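Thread. I have promised for a long time to write down how I learned to repair small electronics after 50, in a second language. I try to keep it short.

1/ I moved from Stavirow to Olum with two suitcases and one broken radio. The radio was my father's. The repair shop in Olum asked for more money than a new one costs, so I took it home again and bought a screwdriver set.

2/ My first mistake was to begin with the soldering iron. I burned the table, then the carpet, then I lifted a copper pad from the radio board. If you are starting, please buy a broken toy at a flea market and practice on this. Do not practice on something you love.

3/ My second mistake was the vocabulary. In my language we have one word for "wire", "cable" and "cord". In English forums people were asking me "which lead?" and I was thinking of the metal in the solder. I made a small paper dictionary and it is still inside the toolbox.

4/ What helped me most is the evening course at Fondbridge. It is 31 evenings, two hours each. I was the oldest in the room and the slowest, and the teacher let me stay slow. We spent three whole evenings only on reading diagrams.

5/ I want to say something about diagrams. I was afraid of them for years. Then I understood that you read them like a bus map: you do not look at all the lines, you look for your own stop. Find the power, find the ground, and go from one to the other with a finger.
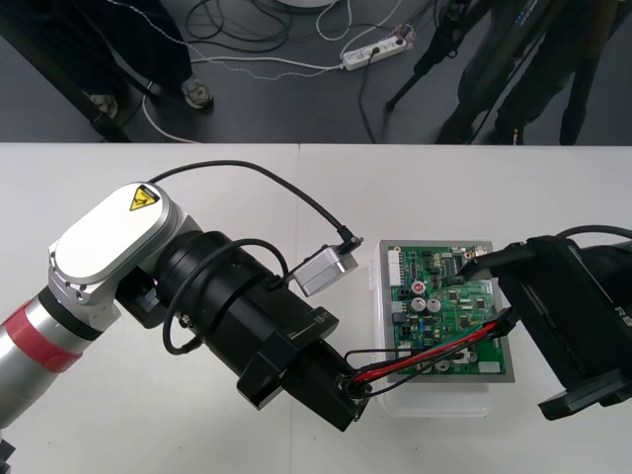 Red and black wires at a green board.

6/ Now the colors. Red is usually plus and black is usually minus, but please measure. In old devices somebody has often been inside before you, and this person used the wire which was in the drawer. I have opened a lamp where both wires were blue.

7/ Tools I use every week: a multimeter, tweezers with a bent tip, a desoldering pump, a strong light, reading glasses. Tools I bought and do not use: almost everything else. The magnifier with the lamp ring was expensive and it gives me a headache.

8/ Take a photo before you unplug a connector, and another one after. I believed that I would remember. I did not remember. One kitchen scale is still in a bag because of four screws of different length.

9/ Somebody asked me about batteries. If a battery is swollen, I do not touch it and I do not charge it. I bring the whole device to the collection point. For things that plug into the wall, I also ask a person with more training than I have. I am not ashamed of this.

10/ About money. My notebook says that I spent 600 on tools and parts in the first year. I did not save this amount on repairs, to be clear. But my neighbor's mixer works, and she brings me plums.

11/ The best part list I have found is the one by Kushwaha, the small parts seller. The paper catalog has 2673 items and a very good index. I read it in the evening like other people read a novel. My family finds it strange.

12/ And the radio? It plays, only on one band, and the volume knob makes a noise like frying eggs. I know which part it is. I ordered it twice and both times I got the wrong shaft.

13/ The next course at Fondbridge starts in October and I think there are still places. Bring your own screwdriver, the ones there are very tired.

14/ If you know where to find a volume control with a long shaft for an old table radio, please write to me under this post.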